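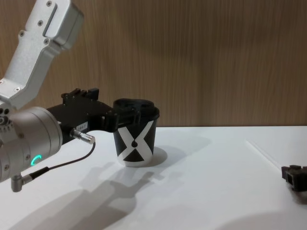
Does automating the drinks counter cut anyone's hours?
At our site it cut two people from 30-hour weeks to 22, and the manager still calls it "no job losses."

Posted by flatwhite_fran
Opening this up for people who work with these things, not people who sell them. Our Jedeck canteen put arms on hot drinks in September. They said we'd be "freed up for guests." I now spend the morning rush refilling lids and telling people which side to pick up from.

gronk77
Same at the Gronetia building. We do 446 drinks on a busy day and the arms are fine with a plain coffee in a standard cup. Ask for extra hot or half oat and it comes to me anyway.

Dayana Carhuamaca
I'll disagree a bit. I ran the counter at Nkosi for six years and my wrists were shot. Pressing lids on 200 cups before ten in the morning is no fun. I don't miss it. What I do miss is the tips – those went to nothing.

flatwhite_fran
Fair on the wrists. Did they give you anything for the tips?

Dayana Carhuamaca
A new title. Same hourly.

pete_in_facilities
You're all talking like it's the machine's fault. Flendano quoted us on a setup and the savings page was all labor. Management picked that page. They could have kept the hours and had shorter lines.

gronk77
Sure Pete, and how many places have you seen pick the shorter lines?

pete_in_facilities
One. Small place, owner works the till.

lidsnlattes
What gets me is the training. I had one afternoon, and now I'm the person who gets called when it stops. That used to be a technician's job with technician's pay. Roughly 100 pages of manual and they want me to read it on break.

flatwhite_fran
Don't read it on break. Ask for paid time and get it in writing. I did on 5th January and I'm still waiting for the reply, so take that for what it's worth.

lidsnlattes
Will try. Not holding my breath.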